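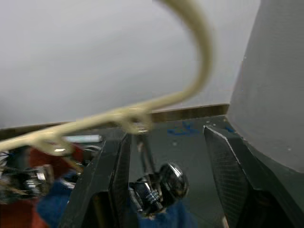

Meinrad Stöckli schreibt, seine Socken seien am Bund noch feucht, wenn der Fuß längst trocken ist, und er wolle wissen, ob er falsch herum aufhänge. Nein. Der Bund besteht aus doppelt gelegtem Gestrick mit Elastan und hält mehr Wasser als der Schaft. Die Frage ist, welches Ende man opfert.

Am Bund aufgehängt, Spitze nach unten: Das Restwasser wandert zur Spitze, der Bund trocknet langsam, weil die Klammer die Lagen zusammendrückt. Die Form bleibt aber gut, sofern nur eine Seite des Bundes gefasst wird und die Öffnung offen steht.

An der Spitze aufgehängt, Bund nach unten: Der Bund wird nicht gedehnt, nimmt aber das ablaufende Wasser auf. Bei schweren Wollsocken zieht das Gewicht die Spitze lang. Für dünne Baumwollsocken ist das unerheblich.

Ich hänge am Bund auf und schleudere dafür höher.

Schleudern

Der größte Teil der Trockenzeit wird in der Maschine entschieden. Kleinteile gehören in ein Netz, das höchstens zu zwei Dritteln gefüllt ist. Ein einzelnes volles Netz erzeugt Unwucht, die Maschine bricht den Schleudergang ab oder senkt die Drehzahl. Abhilfe: ein Handtuch dazugeben oder auf zwei Netze verteilen. Wolle nur im Wollprogramm, danach in ein trockenes Frottiertuch rollen und pressen, nicht wringen.

Klammern

Metallklammern halten fester als Kunststoff, können aber Rost abgeben, wenn die Beschichtung beschädigt ist. Prüfung: Klammer über Nacht auf ein nasses weißes Papiertuch legen. Zeigt sich am Morgen ein brauner Rand, aussortieren. Rostflecken auf Baumwolle lassen sich mit Zitronensäure behandeln, kalt angesetzt, danach gründlich spülen. Auf Wolle und auf dunklen Farben vorher an verdeckter Stelle testen.

Federn, die nicht mehr schließen, kann man meist nachbiegen - bei Kunststoff mit eingelegter Feder lohnt es nicht.

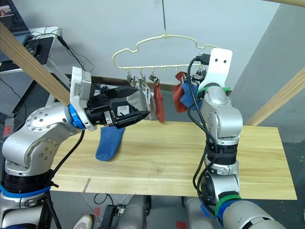
Abstand ist wichtiger als Temperatur. Zwischen zwei Teilen sollte eine Fingerbreite Luft bleiben, zur Wand eine Handbreite. Hängt nasse Wäsche dicht vor einer kühlen Außenwand, schlägt sich Feuchtigkeit am Putz nieder, und dort beginnt der Schimmel. Wer keinen anderen Platz hat, hängt die dicken Teile nach außen und die dünnen in die Mitte.

Messwerte

Ein Hygrometer im Trockenraum kostet wenig und erspart das Raten. Bei mir stand es im Mai nach dem Aufhängen auf 67 Prozent relativer Feuchte. Mit gekipptem Fenster waren die Baumwollsocken nach etwa 14 Stunden trocken. Stoßlüften, 6 Minuten bei ganz offenem Fenster, mehrmals wiederholt, brachte in derselben Wohnung ein deutlich besseres Ergebnis. Kippen kühlt vor allem die Laibung aus.

Ein kleiner Ventilator auf niedriger Stufe, schräg von unten auf die Wäsche gerichtet, verkürzt die Zeit weiter. Heizkörper sind ungeeignet: Der Gummifaden im Bund altert durch Hitze, und die Kreide im Heizkörperlack findet sich später auf dunklen Stoffen.

Nachtrag zum Weichspüler

Flurina Thaler fragt, ob Weichspüler die Trocknung beschleunigt. In der Praxis ist kein Unterschied feststellbar. Er legt sich auf die Faser und mindert bei Funktionssocken den Feuchtetransport. Gegen harte Baumwolle hilft es, die Teile vor dem Aufhängen kräftig auszuschlagen und nach dem Trocknen einmal zwischen den Händen zu reiben. Bei hartem Wasser die Waschmitteldosierung anhand der Tabelle auf der Packung prüfen.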